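Workshop notebook, Vorneo bench
Monday, June 6, 2022

Back on the chestnut honey soap. The last entry on it was in November and the bars from then are now fully cured, so I cut one up first thing. Hard, pale brown, a bit of ash on the top face. Lather fine but slow to start. There are sugar spots near the base, small and sticky, which is what we had complained about with the Bragança honey before. The bars made with plain sugar syrup don't have them.

Plan for today was one batch with the honey put in at trace as usual, and one with the honey let down in water beforehand. Same oils in both, from the Ostine tin, which is getting low. Somebody please reorder. I used 400 g olive oil per batch and left the coconut and the rest as on the recipe card. Lye weighed twice. The scale drifts by a gram if the window is open, so keep it shut.

Batch A. Oils melted and left to come down. Lye solution was still too warm when I checked, so I waited. Honey stirred in neat at light trace. It darkened at once and thickened faster than I like, and I had to spoon the last of it into the mould. Smell of ammonia for a minute or two, then gone. No sign of cracking when I covered it.

Batch B. Honey let down in 70 g of water held back from the lye. Remember to take this off the lye water, I nearly forgot. Went in at the same point as A. Much easier to pour and the top levelled itself. Slightly paler.

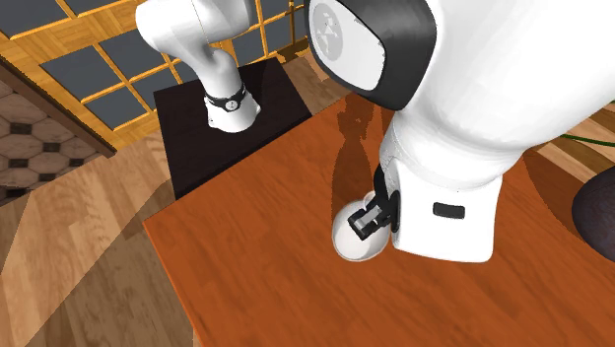
On the pouring, the remark came back from Sulatach that the honey should go in before the lye, warmed into the oils, and that they have had no spots since they changed over. They also said our moulds are too deep for a honey soap and the middle overheats. I have doubts about the first part, because honey doesn't mix into oil and I would expect it to sink. The second part I can believe. The spots are always low down and towards the centre.

Checked both moulds after lunch. A had gone to full gel, dark and glassy in the middle with a paler rim. Took the towel off it. B was at gel in the centre only. Probe in the middle of A read nearly 70 degrees, which is high for a block this size. Didn't probe B, as I didn't want to mark the top.

Other things. The silicone liner for the long mould has a split at one corner and will leak with anything thin. I have put tape on it. The pH strips in the drawer are out of date, use the ones in the tin. Goggles are back on the hook by the sink and should stay there.

To do:
Unmould A and B tomorrow if firm, otherwise leave another night.
Cut 3 bars from each for the cure shelf, mark the ends with the batch letter.
Try B again in the shallow mould, no towel.
Small test of the Sulatach way, honey into warm oils, half quantities. If it sinks it sinks.
Write up the November bars properly on the card, including the spots.

Late addition. Looked at A again before locking up. There is a bead of brown liquid along one long side. Left it alone for now, it may take it back up overnight.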